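**Lemport two-finger gripper, after 16 days on our arm**

I'd been putting off this swap since July, when Meron Derese lent me her Valden for a weekend and I got used to it. The Valden is a fine parallel gripper: jaws slide in, jaws slide out, done. The Lemport works on linkages, so the fingers swing as they close, and I expected to hate that. I love it!

Mounting took me 18 minutes with the one hex key in the box (the Valden needed three, and one of them was always missing). The controller found it on the first try. I set the open position, the closed position and a force limit, and I was picking up sponge blocks before lunch.

What I like most is the spread. The fingers open wide enough that I can be lazy about approach angle, and a camera estimate that's a bit off no longer means a crushed corner. I ran 1,000 open-close cycles overnight and checked the pivots in the morning with a feeler gauge. No play that I could measure. Only 9 faults in the log, all of them timeouts from my own script, which I've since fixed.

Now the grumbles. Because the fingertips travel in an arc, they drop slightly as they come together, and on a hard table you have to lift the wrist to match. The Dresivness driver can do this for you, but the setting is buried and it's off by default. The cable is also stiffer than I'd like. Leave it plenty of slack at the wrist or it will tug when you rotate.

For thin flat things I'd still reach for the Valden. For everything else on my bench, the Lemport stays on. I'm hoping to try the soft pads from Gebretsadik next, if they ever come back in stock. 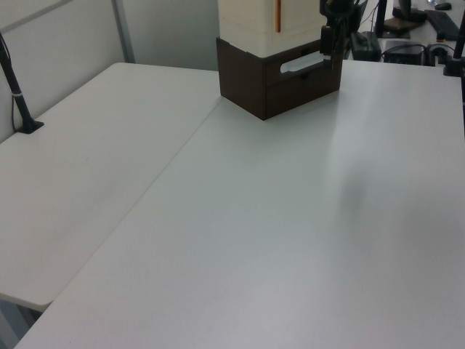 Same bench, same gripper:
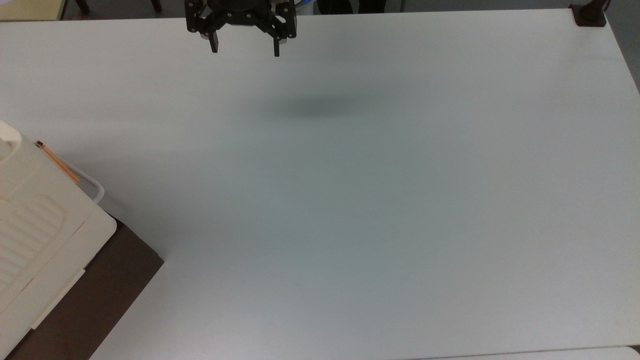
Bontu Ambaye wrote back that she'd had the arc problem too, and that turning on the driver setting helped her only after she had re-entered the finger length, "measured from the pivot, whatever the manual says." She also runs hers at a lower closing speed for anything made of foam, and would like to hear how the pads hold up.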